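Notebook, July 6, 2020
Memorial pages workshop, back table

Picking up where I left off before the holiday weekend, and with apologies to whoever reads this after me, because I am going to ramble. I had meant to spend the morning on the template for the long notices and ended up spending nearly all of it on one family's paragraph about a grandmother's farm, which I don't regret one bit.

Where we are with the backlog: 181 notices came over from the old Tsikata files, and 165 of them now read cleanly from top to bottom. The rest have something wrong with them, mostly run-together lines where the list of survivors got squeezed into the service details, so that a reader could be forgiven for thinking the church was one of the nephews. I fixed two like that before lunch. They go slowly because I don't like to guess. If I can't tell where a name ends, I go back to the paper clipping, and if the clipping is no help I leave a note for Ruoxi Shao, who has far more patience on the telephone than I do and can ask a widow how to spell her own brother-in-law without making her feel she is filling out a form.

Survivors first, or service first? We went back and forth on this in February and I see from my own handwriting that I was very sure of myself then. I am less sure now. With so many services put off this year, or held at the graveside with just the family, the service paragraph often says only that a gathering will be held at a later date. When that comes early in the notice it stops the reader cold. I tried moving it to the end on a handful of drafts this morning and they read more gently. The life comes first, then the people, then the arrangements, such as they are. Ruoxi likes it too but wants us to keep the old order whenever a family sends their own text, and she is right about that. It's their notice.

Parentheses. I keep going around on maiden names. Our style has been to put the maiden name in parentheses after the first name, and to do the same for the spouses of survivors, so you get a line of children each followed by a name in parentheses. That works fine until somebody has both a maiden name and a nickname, and then you have parentheses and quotation marks shoulder to shoulder and the poor woman's name looks like a math problem. What I did today: maiden name in parentheses, nickname in quotation marks, and if there are both, the nickname goes in the first sentence only and we let it drop after that. Unless everyone called her by it! In which case use it all the way through, and never mind the rule.

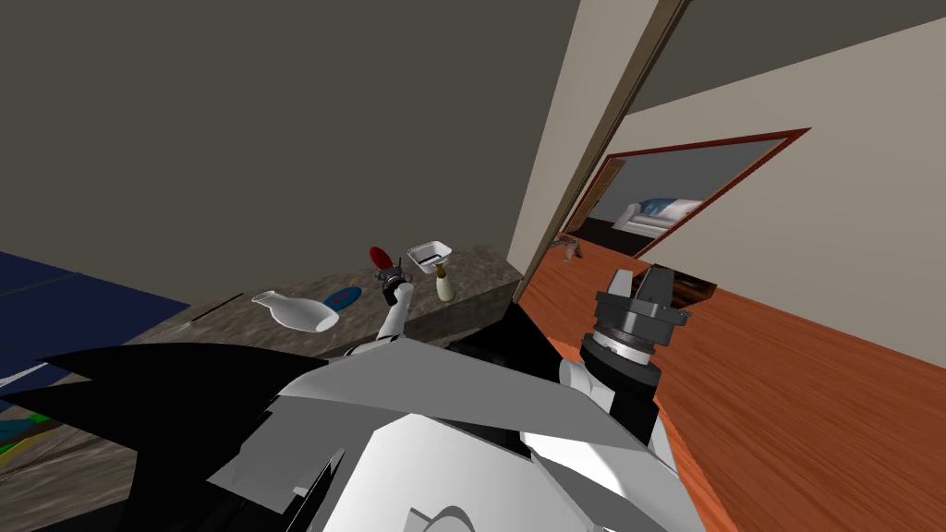 The other thing I wanted to get down while I remember it is about the ages. The draft tool from Rornex fills in the age from the two dates, and it is fine as long as it has the full birth date. When the family gives only a year it fills in an age anyway, by plain subtraction, and so it can be a year too high. I caught it on a gentleman who came out as 74 and whose daughter had written 73 in her letter. She was right, of course. His birthday was in the fall. I have written across the top of the checklist that no age goes out unless it matches something the family said or a birth date we hold in full. I would ask everyone to please read the top of the checklist, as I know we all start from the middle of it by now, me included.

Wording about death itself. We still don't change "went home to be with the Lord" to "died," and we don't change "died" to "passed away." I did find one of my own from the winter where I had softened a plain sentence, and I put it back the way the son wrote it. He had said, "Dad died on a Tuesday night after supper," and I had taken out the supper. I can't think what I was doing.

Sestus sent the new paper for the keepsake copies. It is heavier than the last batch and takes the ink nicely, though it curls a little at the corners if you stack it right away. Let the sheets sit. I have put the leftover old stock in the bottom drawer for proofs. The Hinix printer has been behaving, knock on wood, but it still wants to shrink anything with a wide margin, so check the scaling box every time, even if you checked it an hour ago.

Back to the farm paragraph, as I promised myself I'd write down what I settled on. The family sent four handwritten pages from four different grandchildren, and three of the four told the story of the storm cellar and the jars of peaches. They did not agree on who was in the cellar. My first try blended them into one tidy account and it sounded like nobody's grandmother at all. So I threw that out and used the youngest girl's version nearly word for word, with the peaches and the dog, and added a line saying the story was told in more than one way at her table. Sent it to them just before four. I'd like to hear back before we touch the rest of the notice, so please leave that folder alone until I've marked it.

Questions I still have, for whoever is in next:

Do we list great-grandchildren by name when there are more than a dozen of them? The family gave us all the names, but two are spelled differently in two places.

Is "special friend" all right as it stands? I think so. It is what she asked to be called.

Memorial gifts. Several families have asked us to leave out the street address of the charity and give only the name. I've done it for those who asked and left the others alone.

Tomorrow, the remaining Tsikata ones with the squeezed lines, and I want to read the farm notice out loud once more, start to finish.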